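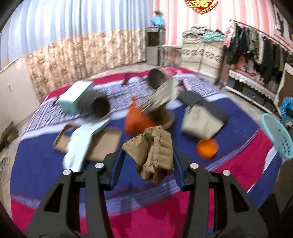
How to Run a Hand-Held Gripper Session in a Home

Scope

These instructions apply to all operators who record tidying and sorting tasks with hand-held grippers in private homes under the Karras household program. They cover setup, handling and the closing check. Site leads may add local rules but may not remove any of those listed.

Before recording

1. Obtain the signed consent form from the householder. Walk through the room together and agree on which items may be touched.
2. Turn over or remove mail, medicine labels and anything else that carries a name or address.
3. Inspect the finger pads on each gripper. Replace any pad that is split or lifting. Open and close the jaws fully 30 times before the first task.
4. Confirm that the floor is dry and that there is a clear path between the work area and the door.

Handling items

5. Approach each item slowly and bring both fingers level with it before closing. Close only as far as needed to hold the item.
6. Treat torn cardboard, wrappers and thin plastic bags as soft items. Grip them near the middle and lift straight up - do not drag them across a rug.
7. When placing items in a basket or bin, lower the gripper to the rim, pause, and then open.
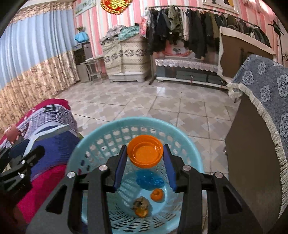 Small items such as caps and lids should be released low. An item that lands outside the container is to be picked up with the gripper, never by hand, while recording is in progress. If it cannot be picked up after three attempts, stop the recording and mark the task as incomplete.

8. Operators who work with a gripper in each hand must keep the two tools from touching. Any contact between them is entered in the log.

Closing check

9. Return household items to the places agreed with the householder. Wipe the pads and pack the grippers with the jaws closed.
10. Complete Form 3069 before leaving the home. Damage of any kind, however slight, must be reported to Euan Baird by 17:00 - photographs may follow later.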